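Cimesley Community Help > Home & Personal > Jewelry and Small Stuff

Gold earrings, lost one back, other is plastic. What do I buy and how do I stop losing them??

Posted by Lwazi Van der Merwe
196 views

Ok so quick backgroud. Small gold earrings, shiny rounded kind, got them from my aunt in January. Wear them most days. One of the backs went missing a while ago, I think at work, and I've been getting by with whatever was in the drawer. Now I'm scared of losing a whole earring.

Things I already did:
looked in the car
looked in the sink trap (gross)
emptied the vacuum
checked the coat collar, found one back there, wrong size, not even mine

So what I want to know is, are the clear plastic backs fine for every day or should I get real metal ones. The Motaung kit at the drugstore has a bunch of sizes but the package doesn't say what fits what. Also where do you all put them down at night. I've been using the bare table and that's clearly dumb.

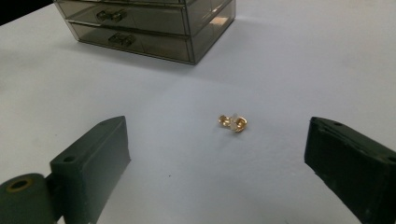

My aunt says they're just for everyday and not to fuss, but she also said the same about her good watch so I don't really trust that. I'd like to keep them. The gold is bright and it stands out fine on a white table, but the milky plastic bit sitting with them is the part I'd lose in two seconds. Pale on pale. If it rolls off I am on my knees with a flashlight again. Do they make colored ones?

Budget is not much. Don't say take them to a jeweler in Tivthorpe, it's 40 minutes each way and they close before I get off work.

Edit: posts are regular straight posts, not screw. Not sure on thickness. Don't have calipers.

11 people have this same problem

Ludger Vogler

Did repairs at a counter for a few years so, some of this is from that, some is just me.

Plastic backs. Fine for light earrings. They stretch though. Soft ones get loose after a while and then they just slide off when you pull a sweater over your head. If you can push it on with no resistance at all it's done, throw it out. I'd keep plastic as spares and wear metal friction backs, the butterfly looking ones. For small earrings you don't need the big disc type.

Size. You don't need calipers. Put the back on the post, hold the earring by the front, turn it so the back hangs down, give it a little shake. Stays put = ok. Slides = too big. Has to be forced = stop, you'll bend the post. Posts on older pieces can be thinner than the new ones so a kit with mixed sizes is the right idea even if the package is useless.

If a metal back is a bit loose you can squeeze the two curls together, gently, with tweezers or small pliers with tape on the jaws. Do a tiny bit, test, tiny bit more. Not on plastic obviously.

Before you take them off:

1. Close the drain if you're anywhere near a sink. Better, don't be near a sink.

2. Put something down on the table first. Dish towel, washcloth, piece of felt, whatever, but dark. Bare white top is the worst for this. Even with nothing set out on it you get gray shadows going across and little dark specks here and there, and your eye keeps stopping on those when you're hunting for something small. Also stuff bounces on a hard top and does not bounce on a towel.
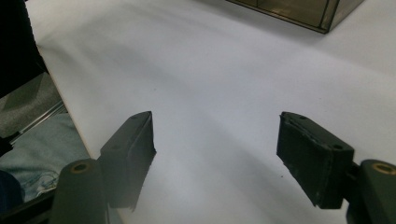

3. Back off first, then the earring, then push the back right onto the post again before you let go of it. Every time. Then you've only got two things to lose and not four.

4. Into a dish with a rim. Saucer is fine, egg cup is fine. I use the lid from a jam jar.

Colored backs, I haven't seen good ones. Somebody in the old Drever thread was putting a dot of nail polish on theirs, probaly works, let it dry completly first and keep it off the side that touches your ear.

If you drop one anyway: don't walk. Turn off the big light, lay a flashlight flat on the floor and look along the beam. Small things throw a long shadow. Or stocking over the vacuum hose with a rubber band, go slow along the baseboard.

tivthorpe_deb

Just get the locking ones. I have had mine forever. They cost more but you buy them once. Make sure they fit your post tho, mine came with new posts so idk how that works with yours

Lwazi Van der Merwe

Thanks both. Shake test, plastic one fell straight off lol so that answers that. Getting the mixed kit tomorrow. Dark washcloth is on the table now and I put them in a saucer. @deb are the locking ones heavy? These are pretty small

tivthorpe_deb

bit heavier yeah. wouldnt do it on tiny ones maybe

Ludger Vogler

Agree, on small earrings a heavy back can tip the front up. Try the friction ones first.

Marked as solved by poster

Related threads
Drever: marking small parts so you can find them
Ring stuck on finger, swollen, help
Cleaning gold at home, dish soap ok?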